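La ligne budgétaire

Le devis de Teslow faisait 8 pages et j'en avais compris deux. La première, parce qu'elle portait notre adresse. La dernière, parce qu'elle portait le total.

Je tenais les achats de la blanchisserie depuis assez longtemps pour avoir vu passer la plieuse automatique qui ne pliait que les draps d'une certaine largeur, puis le logiciel de suivi qui nous avait perdu les nappes d'un hôtel entier. Chaque fois, un monsieur bien chaussé avait parlé de retour sur investissement. Chaque fois, j'avais signé.

– Celui-ci apprend, m'a dit l'homme de Teslow.

– Il apprend combien de temps ?

Il a souri. Le devis, lui, ne souriait pas : 4 bras, les pinces, l'installation, la formation du personnel, puis une rubrique « adaptation au textile » sans montant en face. J'ai posé le doigt dessus.

– C'est variable, a-t-il dit.

J'ai écrit « variable » dans la marge et je l'ai souligné.

La direction voulait une réponse pour la fin août. J'avais aussi une offre d'Undia, moins chère, qui supposait de remplacer tous nos chariots, et une lettre de Gezer qui proposait de louer au mois, avec un engagement si long que j'aurais pris ma retraite avant la machine. Sur mon tableau, les trois colonnes ne se ressemblaient en rien. Teslow comptait en pièces à l'heure, Undia en kilos, Gezer en « cycles », mot que personne chez eux n'a voulu me définir au téléphone.

Je suis donc allée voir. L'atelier Olon, où Teslow faisait ses essais, se trouvait derrière un dépôt de carrelage, à environ 100 kilomètres de chez nous. On m'a donné un café et une chaise. J'avais apporté mon propre sac de linge, ce qui n'était pas prévu, et j'ai vu le monsieur regarder le sac, puis son collègue.

– Nos pièces de démonstration sont déjà préparées, a-t-il dit.

– Les miennes aussi, ai-je répondu.

On a fini par prendre les deux.

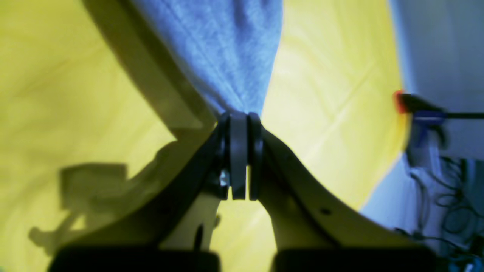 Mon budget pour l'année tenait sur une feuille, et je l'avais pliée dans ma poche comme un ticket de loto. J'y avais prévu l'électricité, l'assurance, les heures de nuit. Je n'y avais rien prévu pour l'usure, et c'est à cela que je pensais en regardant les deux doigts crème serrer le tissu bleu entre leurs patins noirs, ramassé à cet endroit en un petit col tordu. Du caoutchouc contre du tissu, toute la journée. J'ai demandé le prix d'un jeu de patins. Le monsieur a cherché dans sa tablette, puis dans une autre.

– 254 euros, par bras.

– Et ça dure ?

– C'est variable.

J'ai sorti la feuille et j'ai ajouté une ligne, tout en bas, là où il ne restait presque plus de papier. Puis j'ai redemandé un café et je leur ai dit de recommencer avec une taie à moi.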